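Coated tablecloth keeps creeping on a round table
Textiles and Surfaces > Care and Repair

stanow_hem
November, so the heating is on and the cloth problem is back. Round pedestal table, lacquered top, coated cotton cloth with a 42 cm drop. Over an evening it creeps toward whoever leans on it most. I have tried clips (they catch on knees) and double-sided tape (left residue on the lacquer). Looking for a method that survives daily wiping and can come off for washing.

dropcloth7
Two separate causes, usually. Low friction between backing and lacquer, and uneven hanging weight. Measure the drop at several points before buying anything. If one side hangs longer, it pulls.

Napaporn Thongdee
Agree on the drop. For friction, use a felt-backed pad cut 3 cm smaller than the top. Urnell sells one at 371 grams per square meter, and that weight lies flat without stretching. Their lighter one, 277 grams, wrinkles under plates. I have had both.

stanow_hem
Drop is even to within 1 cm, so it's friction. Would the pad hold moisture against the lacquer? Mine has marked before. For reference, the cloth is the pink one with the deer and the big tree.
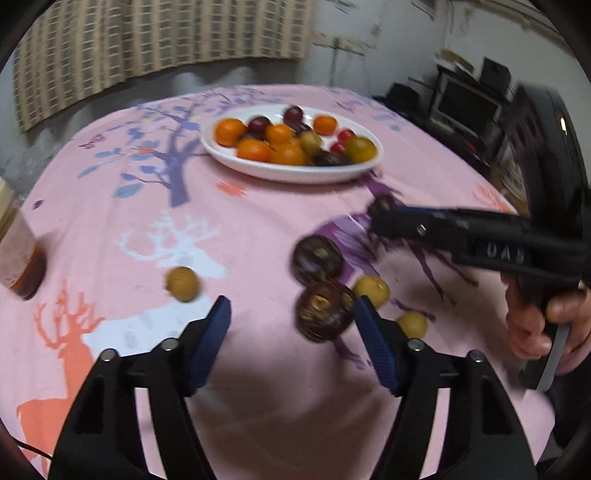 Eshun
Moisture depends on the backing. Felt straight onto lacquer will hold a spill for hours if it gets in under the hem. Put the felt side up and the vinyl side down and the top is protected, but then you lose some grip at the lower face. I would go with open-mesh shelf liner. It breathes and costs a fraction of the pad.

Napaporn Thongdee
Mesh liner is PVC foam in most cases. On nitrocellulose lacquer the plasticizer migrates and softens the finish. I had a sideboard with a grid printed into it after one summer. Check what the lacquer is first.

Eshun
Depends on the liner. There are natural rubber ones.

Napaporn Thongdee
Rubber stains some finishes too. Still no.

dropcloth7
You are both assuming an old finish. Stanow_hem, how old is the table? If it is a recent catalyzed lacquer, either will probably do. Test a small square on the underside of the top, warm room, two weeks, with a weight or a clamp on it.

stanow_hem
Bought used, label says Prasow, no date. A drop of lacquer thinner under the rim went tacky right away.

Napaporn Thongdee
Then treat it as nitrocellulose. Plain cotton flannel, no backing, elastic hem sewn to go under the edge. Wash it hot once before cutting, it shrinks.

stanow_hem
Flannel ordered. What width of elastic, 7 mm?

dropcloth7
Wider. 7 mm rolls inside the casing. Use 10.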